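**Adhesion of Umska two-part epoxy on abraded mild steel – running notes**

Picking this up from the April batch. Same resin lot, new hardener (Brilota, slow). The old hardener can was already skinning when Lama opened it, so anything bonded with it stays out of the comparison.

Coupons are mild steel, degreased with acetone, then abraded dry. Set A with 105 micron grit, set B with 200 micron. Wiped again, left to flash off, bonded within the hour. Bond line is held by glass beads mixed into the resin. Clamps are the small screw type, finger tight plus half a turn. Lama used the spring clamps on four of the set B coupons and marked them with a dot. Keep those apart when averaging.

Paint removal on the coupon stock was uneven. Some strips still have primer in the low spots after the first pass and need a second. Primer left under the joint gave adhesive failure at the primer in April, and the numbers from those pulls are useless for comparing grit.
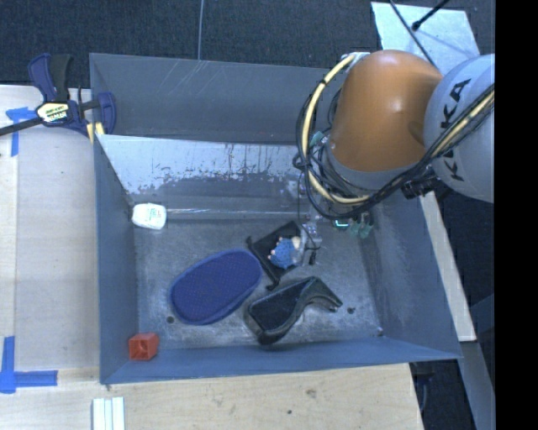 Last changed: July 2019, A. Rewi

Heavily scuffed metal with a few pale scratches near a rim is a different surface from an abraded coupon. Scuffing is directional and local, and the depth varies too much to assign a grit. I would not carry any figure from these notes over to worn sheet without a separate prep step.

First pulls, set A: peak load 3153 N on coupon 2, cohesive failure across most of the overlap. Coupon 5 let go at 518 N with a clean steel face on one side. Fingerprint or acetone residue, can't tell which. Logged as a prep fault and kept in the table with a flag.

Set B not pulled yet. Grips on the Stareo frame slipped on the last set A coupon, jaw faces need cleaning before anything else goes in. File card and solvent, no wire wheel.

Cure is at room temperature, full week. The oven is booked by Espiritu samples and I don't want a mixed cure schedule in one table anyway.

To do:

- clean jaws, re-zero load cell
- pull set B, dotted coupons last
- remake coupon 5 with fresh acetone and new gloves
- ask Lama for the bead size – the jar label has come off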